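Otiswood Repair and Reuse Program
Progress report to the Abou Zeid Fund
Prepared by Karabo Botha, program manager

Period covered

This report covers the period from the start of the grant to the end of August. It follows the headings in the grant agreement, except that training and outreach are reported together because the same two staff members do both.

Collections

Collection points are open at the Talton library and at the Stundton transfer station. The Talton point opened on schedule. Stundton opened late. The county wanted the bins moved away from the scale house, and the new spot needed a concrete pad before anything could be set on it. The pad was poured by the county at no cost to the grant.

We have taken in 2150 pounds of household textiles so far. Clothing is most of it. The rest is bedding, curtains, towels and lengths of uncut cloth, which tend to come in when someone is clearing out a sewing room. We weigh each load at the door and write down the collection point it came from. Until July we were not separating Talton weights from Stundton weights, so the split by site is only available from July on. The form has been changed.

Wet loads have been a problem at Stundton. The bin lids there do not seal well, and after heavy rain the bottom layer has to be thrown out or dried the same day. We asked the supplier for replacement gaskets and have been told they are on back order. In the meantime the driver stops there before the library when rain is expected.

Sorting

Sorting takes place at the Otiswood workroom. Items go into one of four streams: wear again, repair, cut for material, and rag. Anything with mold goes straight to disposal. At the start of the grant, sorters made the call on their own and the results varied a good deal from one shift to the next. We now use a one-page guide with questions in a fixed order, starting with smell and ending with whether the piece is large enough to cut a tote panel from.

The cut-for-material stream is bigger than we planned for. Curtains and plain yardage are easy to use and the sewing classes ask for them by color. Dark reds, browns and navy go quickly. White and cream do not, mainly on account of staining.
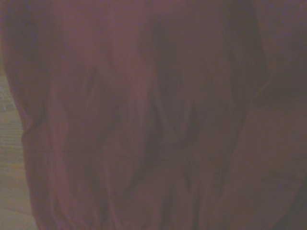
Page 4

Storage is the limit here. Cloth for the classes is kept on open shelves along the back wall, and by midsummer the shelves were full and pieces were being stacked on top of the cabinets. We have since stopped keeping knit fabric for classes, as the machines we have do not handle it well. Knits now go to the wear-again or rag streams only. That freed up two shelves.

Training and outreach

We have run 23 repair classes, with a total of 102 people enrolled. Classes meet on Tuesday evenings in Otiswood. The agreement called for classes in Talton as well. The library offered us its meeting room, but the room has only two working outlets on one circuit, and running irons and sewing machines together trips the breaker. We held hand-sewing sessions there instead. These cover buttons, hems and simple patches and need no power. People have asked for them to continue, and we would like to count them toward the Talton target if the Fund agrees.

The beginner class fills every time it is offered. The zipper class does not, and two sessions were called off for low enrollment. We plan to fold zippers into the second beginner session and drop it as a class of its own.

Printed flyers went to both libraries, the post office and the laundromat on the Stundton road. When we ask people how they heard about us, most say a neighbor or the laundromat flyer. The newspaper notice brought in very little and we do not intend to pay for it again.

Equipment

The two sewing machines budgeted under this grant were bought in the spring and are in regular use. One went back under warranty for a faulty foot pedal and was returned to us in three weeks. The steam press has not been bought. The model we had quoted was discontinued, and the replacement needs a 240-volt line that the workroom does not have. We have a quote from an electrician for the line and are waiting on a second one. If the wiring cost is too high we will ask to use the press funds for two heavy-duty irons and a better cutting table -- the table would help the most, since cutting is where people wait.

Budget

Spending is on track apart from the press. Fuel is running over its line because of the extra Stundton trips in wet weather. Printing is under. We expect the two to come close to canceling out by the end of the grant and are not asking for a change at this time. Receipts through August were sent to the Fund separately.

Staffing

The part-time driver left in June to take full-time work, and the position was open for most of a month. During that time staff covered the route in their own vehicles and the Talton pickup was cut to every other week. The new driver has been through the lifting and vehicle safety sessions. No injuries were reported in the period.

Problems and changes

Most of the difficulties are covered under the headings above. One other is worth listing. The rag buyer we named in the application has stopped taking mixed loads and will only accept cotton. Synthetic rag is building up in the storage bay, and we are paying for one pallet space we had not planned on. A second buyer has asked for a sample bale. We have not heard back on price.

Next period

Gaskets for the Stundton bins, if they arrive. A decision on the press or the table. Beginner classes through the winter, with the revised second session. A check of the sorting guide against one full week of intake, done by someone who does not normally sort -- we had meant to do this in July but the driver vacancy got in the way.

Decisions requested from the Fund

Approval to count the Talton hand-sewing sessions toward the class target for that site.

Guidance on whether moving the press funds would need a formal amendment or can be settled by letter.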